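Démonstrations à la main ou en téléopération pour saisir des tubes coniques ?

Posté par puleo_labo, vendredi 5 septembre 2025
Rubrique : Robotique / Apprentissage par démonstration

Bonjour à tous,

Je débute (enfin, je bricole depuis mars) avec un petit bras à pince parallèle, et j'essaie de lui apprendre à prendre un tube à centrifuger sur un portoir et à le reposer dans un autre. Jusqu'ici j'ai enregistré 65 démonstrations en guidant le bras à la main, moteurs relâchés. Le mouvement global est joli, rien à dire, mais dès que la politique tourne toute seule la pince se referme trop haut, souvent sur le bouchon, et le tube part de travers.

Un collègue me dit de tout jeter et de recommencer en téléopération avec un bras maître. Moi ça m'embête un peu de perdre mes enregistrements… Est-ce que quelqu'un a comparé les deux pour ce genre de tâche ? Et combien de démos il faut viser, à la louche ? J'entraîne sur les images de la caméra du poignet plus une caméra fixe, si ça change quelque chose.

Merci d'avance !

Zistley
12 votes

Salut ! Je suis passé exactement par là, avec des tubes du même genre, donc je compatis.

Premier truc à vérifier avant de changer de méthode : est-ce que ta main est dans le champ de la caméra fixe pendant que tu guides ? Chez moi elle y était presque tout le temps, et le modèle s'en servait comme d'un repère. À l'exécution, plus de main, et il fermait la pince un peu n'importe où. J'ai mis des semaines à comprendre, j'avais accusé l'éclairage, la calibration, le portoir, bref.

Ensuite oui, je suis passé à la téléopération et je ne reviendrais pas en arrière pour cette tâche. On sent moins bien le contact, c'est vrai, et les premiers essais sont franchement laids (j'en ai jeté 19 le premier jour). Par contre on voit ce que le robot voit, à condition de piloter en regardant l'écran et pas le bras. Ça oblige à choisir une prise que la caméra peut réellement distinguer.

Pour la hauteur, je me suis fixé une règle bête : toujours serrer sur le corps du tube, jamais sur le bouchon. Sur les miens il y a une bande teintée à mi-hauteur, alors j'amène les doigts là, et je marque un petit arrêt avant de lever. Voilà ce que ça donne vu du poignet :
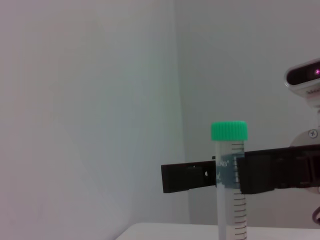 Prise sur la bande bleu-vert, bouchon bien dégagé au-dessus des doigts.

Un détail qui m'a beaucoup aidé — varier la position du portoir entre chaque démo, mais garder la même prise. Si tu changes les deux à la fois, le modèle fait une moyenne et c'est là que tu te retrouves sur le bouchon.

Pour le nombre, je suis monté à environ 200, mais à 88 ça marchait déjà correctement tant que le portoir restait dans la zone habituelle.

Gradby
3 votes

Pas d'accord pour tout jeter. Garde tes trajectoires guidées à la main et rejoue-les sur le bras, sans personne dans le champ, en réenregistrant les images pendant le rejeu. Il faut remettre le tube au même endroit à chaque fois, c'est pénible, mais tu récupères des données propres. Tu supprimes celles où la prise est trop haute et tu complètes en téléop.

Regarde aussi ce que tu enregistres comme action pour la pince. Si c'est la position mesurée et pas la consigne, le modèle apprend à s'arrêter au contact, sans serrer. Ça m'a coûté deux tubes.

thomas_fablab
0 vote

Moi je mettrais un autocollant de couleur sur le tube et je ferais ça avec un script classique, pas besoin d'apprentissage. Après ça dépend de ce que tu veux faire…

puleo_labo

Merci pour vos réponses ! J'ai repassé mes vidéos, et oui, on voit ma main sur presque toutes, y compris au moment où je ferme la pince. Je tente le rejeu ce week-end sur les meilleures, et j'emprunte le bras maître du collègue pour le reste. Pour l'autocollant, les tubes changent tout le temps chez nous, donc je préfère éviter.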